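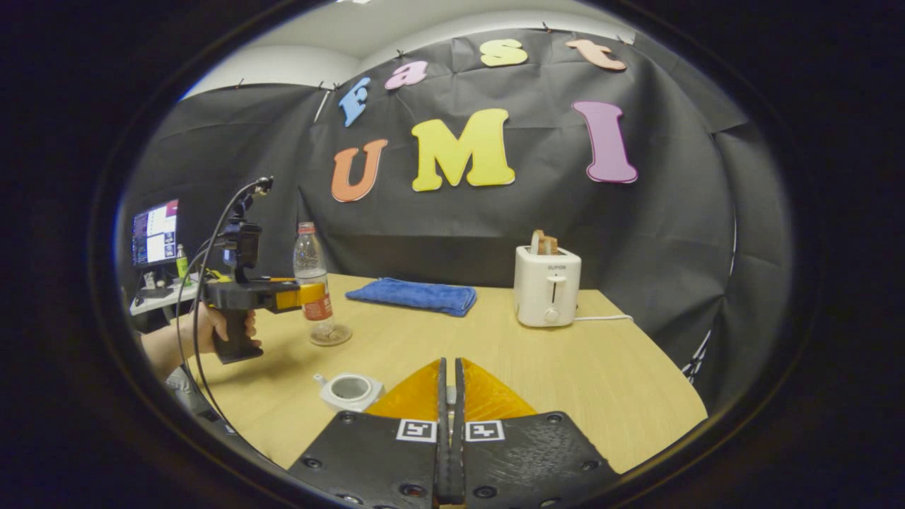
The toaster, towel and bottle on the tabletop, April.

Progress report to Holtier – shared kitchen fit-out, Fülöp Street

Work done this period

The kitchen has been open to residents since the start of April, mornings only. The small appliances are now in use. The white two-slot toaster (SUPOR) stays on the light wooden table with its cord out to the right, as the bench beside the sink is still waiting on a second power point. Győző Jakab has asked the electrician for a date and expects an answer by Tuesday.

Breakfast sessions have run on 14 mornings. Toast is by far the most popular item. In-ho Kwon looks after the bread order, which has gone up twice.

Cleaning

We moved from paper towel to blue microfibre towels for wiping down. They are washed on site and folded back onto the table at the end of each session. Boglárka Rácz has written a one-page cleaning sheet, including how to empty the crumb tray, and it is taped inside the pantry door.

Recycling

Plastic drink bottles are kept apart from the general rubbish. Residents have returned some 300 since opening. Caps go in a separate tub. Labels can stay on – we checked with the depot.

Spending

The appliance line is closed and came in under budget. The shelving line is over, owing to a change in the wall brackets. We would like to move the leftover appliance money across to cover it and ask for your approval in writing.

Outstanding

Nine of the cupboard doors are hung and seven are still to come from Sturora. The colour of the last batch was wrong and it went back. The table will be oiled once the doors are finished, so the room only has to be closed once.

Next report will cover the evening sessions, if the power point is in by then.

Erzsébet Kozma
Project coordinator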